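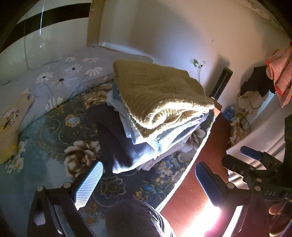 *The pile in question, with the knitted blanket on top.*

My grandmother believed that a bed should be finished by breakfast. Finished was her word for it, and it meant sheets pulled tight, quilt squared up, cushions against the wall, and every spare blanket back in the wardrobe with the door shut on it. I grew up making beds her way, and I made them her way for a good many years after I left home, and I would like to say something now in favor of the other kind of bed, the kind with a stack of folded things sitting in the middle of it at four in the afternoon.

I know how this sounds coming from me. I have been writing these essays for our members since February of last year, and a fair number of them have been about putting things away. Defne Başaran, who has read every one before it went out, wrote "are you feeling well?" beside my first paragraph. I am feeling very well, thank you, Defne.

What changed my mind was winter. In Tultavdale we have the kind of cold that comes and goes, so that one night you want a single light cover and the next you want everything you own. If the blankets live on the top shelf, you get up in the dark, in bare feet, and you bring down whatever your hand meets first. If they live in a pile on the bed, you reach over. I put it off for years as a lazy habit, and then one week I had a bad back and simply left them there, and I slept better than I had since the fall.

Folding matters, of course. A heap is a heap, and I would never argue for one. But a stack can be a pleasant thing to look at, the heavy knit over the pale cloth, with a bit of dark fleece spreading out from under it like a skirt. I think big flowered sheets suit it, too. Peonies and daisies together would have made my grandmother lie down, yet the two have a way of getting along when there's something plain and beige between them for the eye to rest on. 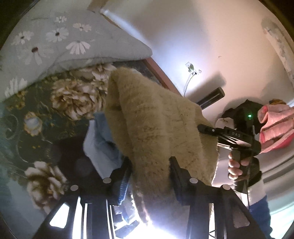
**Tultavdale Home Circle – Linens and Bedding Group**

Then there is the matter of texture, which I think we undervalue when we talk about tidying. Anything with a deep, shaggy pile is miserable to store. Press it flat under other things for a season and it comes out looking like a dog that has slept in a ditch, and you can shake it and brush it all you like. Leave it out on top of the covers, where a hand will land on it a few times a day, and it keeps its loft. Ozan Güneş told our group that he bought three Plisano storage bags for exactly this sort of thing and has used none of them, and he didn't seem sorry about the money.

I should be fair to the other side. Dust is real. Anyone who has a cat will have stopped reading some time ago. And there's a true comfort in walking into a bedroom at night and finding it bare and smooth, as if somebody had been expecting you. I miss that now and then – usually when I've had a long day and have to move the whole stack onto a chair before I can get in.

But I notice that I do move it, and that takes me less time than the shelf ever did, and while I'm moving it I find out what I have. The thin cover that needs a wash gets washed. The zipper that has started to catch gets looked at. In my finished-bed years I once kept a Sönmez quilt on the top shelf so long that I forgot I owned it and went out and bought another, very nearly the same blue.

So my suggestion to the group is a modest one. Pick the two or three covers you reach for most, fold them to the same width, put the heaviest at the bottom, and leave them on the bed for a week. Let the rest stay where they are. If it bothers you, and you find yourself straightening the corners every time you pass the door, then you are one of my grandmother's people and there's no shame in it. She lived to a great age and I never saw her trip over a blanket.

Mine are staying out until the weather settles, and I'll report on the cat question once my sister has been to stay.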